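The quiet return of the winter pantry
Fendville households are eating from the cellar again, and the numbers people are swapping are not small

7 min read
193 shares | 2 comments

It started with the road. Every winter the pass above Fendville shuts for a day or two, everyone complains, it opens. This year it shut and stayed shut, then opened for one morning, then shut again. The supermarket in Rondby could not get its trucks up. By the second week the bread shelf was gone, the milk was gone, and what was left was a lot of cocktail onions.

So people went downstairs. Most of the older houses on the hill have a root cellar – dug into the bank, dirt floor, one small vent, a door that sticks. For thirty years they held paint cans and skis. Now they hold potatoes.

Ghazal Hassanpour moved here from the coast and bought a house with a cellar she did not want. The agent called it bonus storage. She called it the hole. She runs the Farquharson seed exchange now, which began as a box of envelopes on the library counter and has 649 names on its mailing list. Not bad for a town this size.

"I put one sack of beets down there because I had nowhere else," she says. "In March I went down looking for a rake and they were still fine. Firm. I stood there eating a raw beet in my coat."

She is not a purist about any of it. Buys tomatoes in winter, buys frozen peas. Her view is that a household needs perhaps five things put by and can shop for the rest like normal people. Onions, potatoes, cabbage, some kind of winter squash, and a root that tastes sweet in the cold.
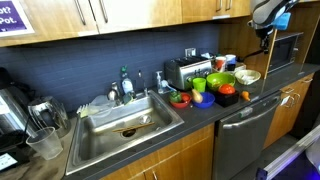
Temperature is the part everyone gets wrong. A cellar wants to sit just above freezing for most roots, and a heated basement is nowhere near it. Put a furnace in the next room and your potatoes will sprout by New Year. Squash is the other way round, it likes a cool bedroom. Half of the people at the exchange keep theirs under the bed and the other half think that is disgusting.

Then there's damp. Roots want it, onions hate it. Keep them apart. Keep apples away from everything, they give off a gas that hurries the rest along, and one bad crate can take a cabbage with it. Hassanpour lost a whole shelf that way her first year and still sounds annoyed.

Sand is the old method. A box, a layer of slightly damp sand, a layer of roots not touching, more sand. Tops off first or they pull the water out and the root goes limp. Don't wash anything. Dirt stays on untill you are ready to cook. Sawdust works too, it is lighter to carry and gets everywhere.

The money side is harder to pin down. A couple on Serau Lane kept every receipt from July on and reckon they spent $494 on produce, seed and crates together, for almost all of the vegetables they ate until now. They had a spreadsheet. They did not count their time, and when I asked about that they looked at each other and changed the subject.

And it is time. Sorting is the job no one remembers, going down with a flashlight every week or so and feeling for soft ones. Skip it twice and you will smell the result from the stairs. My grandmother did it on her way to the washing machine, without a light, by hand, talking the whole way. I do it badly. I found something last month that had been a turnip. 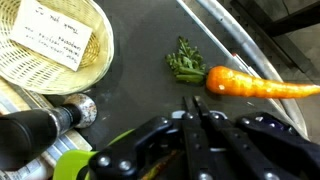
Not everyone up here is convinced. The grocer in Rondby points out, fairly, that his trucks get through on most days of most winters, and that a cellar full of food in a warm fall can rot just as fast as a truck can get stuck. He has a point. November was warm. Several people lost their first potatoes and had to buy them back from him at winter prices, which he enjoyed.

There is also the question of who has a cellar. The newer places by the river are built on slabs. Renters get a cupboard. The exchange has been talking about a shared store, maybe in the old ice house behind the rail yard, with a key list and a shelf each. The roof leaks on one side. The town owns it, or the railroad does, the paperwork goes back and fourth. Hassanpour has written to both and had a nice letter from one.

Meantime there are other ways to do it. An unheated garage with a cooler in it. A garbage can sunk in the yard to the rim, straw on top, a board, a rock on the board. Parsnips just left in the ground under leaves – dig when it thaws, they taste better anyway. One man on the hill keeps his cabbages hung upside down by the roots from the porch rafters and has stopped explaining it to visitors.

The pass is open again as I write. Trucks were up this morning and the bread is back. Seed orders at the exchange close at the end of next week, bring your own envelopes and write the variety on them, please, in pen.

Posted 27 February 2021
2 comments | Share this story
Contact the editors | Copyright, all rights reserved | Back to top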